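Quarry towns press for share of stone revenue as Chamoun permit comes up for review

Last updated: November 12, 2018

Residents of three villages near the Loltitz limestone quarry have asked the district council to hold back a permit extension until the operator agrees to pay more toward road repair and water supply.

The quarry is run by Chamoun, a company that took over the site after the former cooperative ran short of money. It now employs 100 people, most of them on day contracts. Another 900 work in the small pits on the hills above the river, cutting building stone by hand and selling it to truck owners who come up from Hovau. The small pits have no permits and pay no royalties, but many families in the area have depended on them for years.

Under the current permit, Chamoun may cut stone on the lower terrace only. The extension would add 14 hectares to the north, taking in most of the ground where the hand cutters now work. 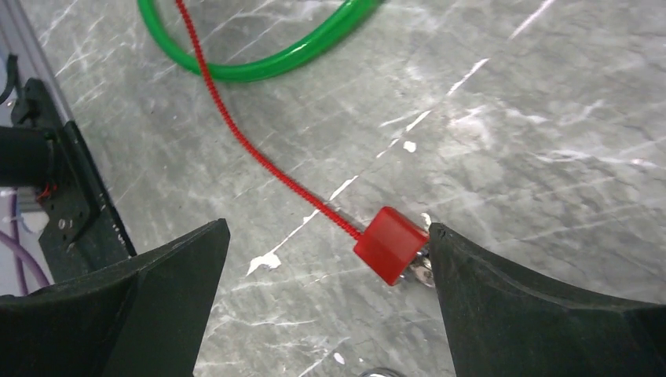

"We were told in April that there would be a meeting before anything was signed," said Ayman Hijazi, who has cut stone on the upper terrace since he left school and speaks for the pit owners. "There has been no meeting. The survey stakes are already in the ground."

The company says the stakes mark a geological survey and do not mean that work is about to start. In a written reply to the council, it said it would offer jobs to some of the hand cutters and would let others go on working along the eastern edge of the site. It gave no figure for how many jobs there would be or what they would pay.

Roads are the other main complaint. Loaded trucks use the single paved road through Irnonum, the largest of the three villages, and the surface has broken up on both sides of the bridge. Shop owners there say dust gets into everything in the dry months, and parents have asked for a lower speed limit near the school. The council set a limit two years ago but has no one to enforce it.

Water is harder to settle. Two wells below the quarry now run low by the end of summer. Villagers blame the pumps that Chamoun uses to cool its saws. The company says its water comes from a deeper layer and that rainfall has been poor. A test was ordered last year — the results have not been made public.

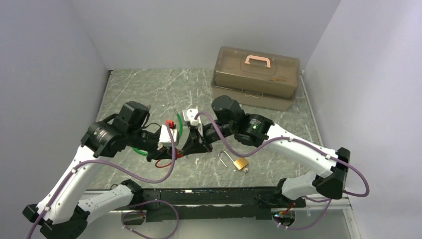 The council can approve the extension, refuse it or send it back with conditions. Two members have said they would support a fixed payment per ton of stone, placed in a fund that the villages would manage themselves. At present the royalty goes to the regional office in Hovau, and the villages receive whatever is passed down, usually late.

Hijazi said the pit owners would accept a smaller area if their right to it were put in writing. They have also asked for help in forming a registered association, so that they can sell directly to builders. Truck owners currently pay the same price for a load as they did five years ago, while fuel and blades cost more.

Not everyone in the villages is against the plan. Some families with members on the quarry payroll say a refusal could lead the company to cut hours. A petition in favor of the extension has been handed in with 100 signatures.

The council is due to hear both sides before the end of the month. Chamoun's current permit remains in force until a decision is made.

Filed under: Mining & Quarrying, Land Use, Local Economy

Contact the newsroom | All rights reserved | Back to top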